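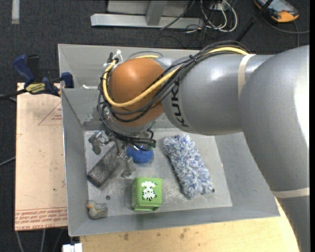 The grey bin, with the round blue sponge and the old dark block keeping each other company.

Odds and Ends: the Bin Gallery
Posted 2025-04-30 by Tove Kragh

Welcome to the gallery, and do pull up a chair, as I've been told more than once that I can't put a picture on a page without talking all the way round it. I have a great fondness for bins. I don't mean the sort you put out on the pavement, but the deep, sloping, hard-working sort that spend their lives having things dropped into them and taken out again. A good one gets a bit of a face after a while.

I started keeping pictures of them in July, when Loubna Abou Zeid and I were clearing the long shelf at Beden and found we'd each been quietly putting our favourite containers to one side (hers were all lidded, mine all open, and we still argue over it). Loubna thinks a bin without a lid is only half a bin. I think a lid is just somewhere to lose your tea.

The first one up is a metal one, and I'm very taken with its floor. Look at all those whitish scratches! You could buy a brand new bin tomorrow and it would be perfectly nice, but it wouldn't have that worn, scuffed look, which to my eye is much kinder to live with. Elisa Pellegrini wanted to know whether marks like that can be got out, and I dare say some of them would come up with a soft cloth, warm water and a drop of washing-up liquid. Please don't go at yours with wire wool on my account, though. I did that to a bread tin years ago and have felt bad about it ever since.

The narrow compartment behind the main part is a lovely thing to have, too. At home I've got a tray with a similar arrangement and it's where all the small bits go that would otherwise sink to the bottom: pen lids, picture hooks, the key to a cupboard we gave away.

As for what's in it, the sponge was always going to be my favourite, being blue and round. I do think round sponges are nicer in the hand than the oblong ones, and they get into the curve of a mug much better. The block is a plainer sort of thing, but it has a mottled, rubbed surface that reminds me of a beach pebble, and Mounir Ezzat has already told me that he likes it far more than the sponge. Mounir likes anything that looks as though it has been in somebody's coat pocket for a year.

If you have a bin, tub, crate or basin you're fond of, I'd love to add it. A line or two about where it lives and what goes in it is plenty, and please tell me if you'd like your name left off. Othmane Gaber has very kindly offered to help with the captions, so they may get shorter from here on!

Prints for the wall by the kettle are 15 centimetres across, so a small picture is quite all right, and there's room for 36 of them if we budge up the tea towels. Lidded ones on the left, please, open ones on the right. Loubna and I have agreed on that much.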